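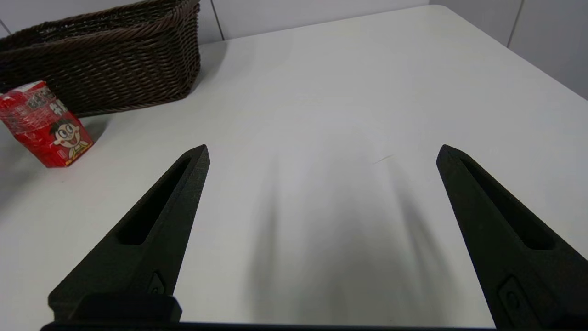 White tabletop, grey wall tiles.

Home Guides Paperwork Storage Contact

How to sort a year of household paperwork in an afternoon

12 December 2025
By Orla Noonan

This guide covers ordinary household paper: bills, bank letters, receipts, manuals, school letters and anything official. It assumes the paper has been piling up in more than one place. If yours is already in folders and only needs thinning out, start at step 4.

What you need

A clear table
One large basket or box for paper you haven't looked at yet
A pack of plain card folders
A marker pen and a soft pencil
A shredder, or scissors and patience
A stapler and a staple remover
A bag for recycling

You don't need a filing cabinet. A lidded box that takes A4 folders upright is enough for most homes. I use a Trastitz box file, but any make will do as long as the folders stand up without bending.

Step 1. Collect everything first

Go through the whole house before you sort a single sheet. Look in kitchen drawers, coat pockets, the car, the shelf by the front door and the bag you took on holiday in August. Put all of it in the basket. Leave sealed envelopes sealed for now.

Don't be put off by the amount. When I last did this I had 812 sheets, and more than half were inserts and leaflets that went straight out.

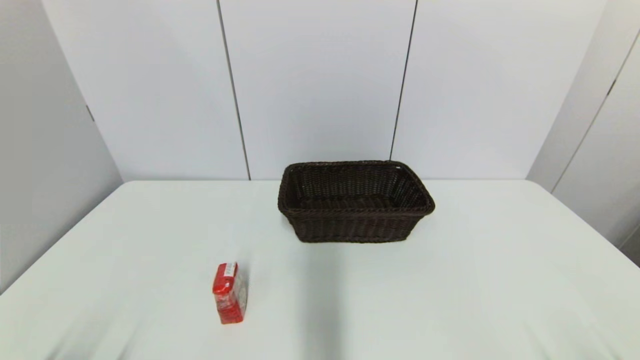
Step 2. Open and flatten

Open every envelope. Throw away the envelope itself unless the postmark matters, for example with a parking notice or a letter that gives you a set number of days to reply. Unfold each letter and lay it face up. Take out paper clips and put a staple through pages that belong together.

Pull out adverts, terms leaflets for accounts you have closed, and duplicate copies. These can go in the recycling bag, provided your name and account number aren't on them. If they are, start a shredding pile on the floor.

Step 3. Make rough piles

Work quickly and don't read anything in full. Five piles are plenty:

Needs action
Money (bank, pay, pension, tax)
House (rent or mortgage, energy, water, insurance, repairs)
People (health, school, certificates, passports)
Things (receipts, guarantees, manuals)

If you can't place a sheet within a few seconds, lay it crossways on top of the nearest pile and come back to it.

Anything with a deadline goes in Needs action, whatever it is about. Write the date in pencil in the top right corner.

Step 4. Decide what stays

Take one pile at a time, newest paper at the front. Keep certificates, deeds, wills, pension statements and anything that would be slow or costly to replace. Keep tax papers for as long as your tax office asks, and check the current rule if you are self-employed, as it is usually longer than for employees.

Most bills can go once the next one has arrived and the payment shows as cleared. Keep the final bill from any supplier you have left.
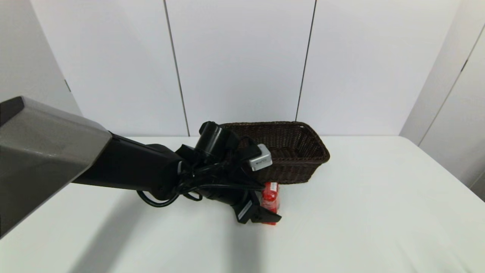

Receipts are harder. Keep them for anything under guarantee, and for anything you would claim for on contents insurance. For large purchases, staple the receipt to the front of the manual so they can't be parted. Till receipts fade, so photocopy or scan the ones that matter. Asanka Marikar, who tidied up this part of the guide for me, keeps receipts for anything over 200 euros and lets the rest go after the return period.

Step 5. Label the folders

Use names you would say out loud. "Boiler" is better than "Heating and plant". Write on the tab in capitals, and put the year on folders that will be replaced each year, such as tax and energy. Undated folders are for papers that stay for good.

File with the newest sheet at the front. When a folder gets too thick to close, split it by year.

Step 6. Shred and finish

Feed the shredder a few sheets at a time and let it rest when it feels warm. Small home models are not made for long runs. Mix the shreddings into compost if you have it, or check whether your council takes them, as some don't.

Put the Needs action folder somewhere you will see it. Mine stands next to the kettle.

Keeping it up

Leave the empty basket near the door and drop all post into it. Empty it once a month using steps 2 to 4. With one month's paper this takes less time than doing the dishes.

Next guide: Scanning old letters and photographs

Contact us | Copyright Collado Home Guides | Back to top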